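Good practice for working with hand-held grippers at the workshop table

These tips are for people who record sorting and picking tasks at home or in a small workshop. I collected them from my own work and from the rules we use at Sevach, where I help new operators in their first month. Most of them are simple household habits, but they save a lot of repeated work.

Before you start

Clear the floor on both sides of the table. You will look at the fingers of the gripper and not at your feet, so a bag or a bucket near your chair is a real risk. If you stand, leave space for one full step back.

Cover the table with a thick cloth, if you have one. Small things like pens and caps roll less on it and the table does not get scratched. Pull the cloth flat at the corners and hold it with clips underneath. Blackwood makes clips with a rubber edge that do not mark the wood, but normal clothespins also do the job.

Check the grip pads with your thumb. They should sit tight and have no dust between the ribs. Clean them with a soft cloth and plain water. Do not use oil or furniture polish anywhere near the pads. Let them dry completely before the first pick.

Look at the screws too. Our rule is to check them every 2 hours of work, with the correct screwdriver and a light hand. If a screw turns more than a little, write it in the notebook and stop until somebody responsible has seen it.

Sorting small items

Use a low tray for the things you want to pick. A cut-down cardboard box is good enough, and you can throw it away when the edges get soft. The side should be low so that the fingers come in from any direction without touching it.
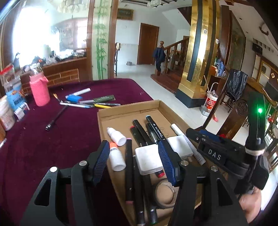 How full should the tray be?

Fill it so that every item can be gripped without pushing another one out of the way. If two things always move together, take one out and keep it for the next round.

Close all caps before you put markers in. An open marker dries out, and the ink goes on the pads, where it is very difficult to remove. The same is for bottles: turn the cap until it stops, then try it once with your hand.

Glass, knife blades and anything with a sharp point do not belong in the tray. At our Stirkville workshop this rule is written on the door, after Amos Kapoor cut one pad in half with a craft knife that was hidden under some paper. The new pad took 2 weeks to come.

During the work

Close the fingers slowly and stop when the item is held. Squeezing harder does not make a better grip, it only bends the item and makes your hand tired. Lift straight up first, then move to the side.

Keep your free hand out of the tray while the fingers are moving. If something falls, open the gripper, put it down, and only then pick up the item by hand.

Take a break after 30 minutes. Put the gripper on its side on a folded towel and shake out your wrist. Many beginners skip the break because they feel fine, and the next morning they do not feel so fine.

Cables

A cable should never hang over the edge where a knee can catch it. Lead it away to the back and fix it with a strip of tape. Unplug by holding the connector, never by pulling the cable itself.

After the work

Wipe the gripper, count the items back into their box and shake out the cloth outside. We store ours in a Hondach case with foam inside, but a dry drawer is also fine. In July our storeroom gets very warm, so then we keep everything on the lowest shelf, away from the window.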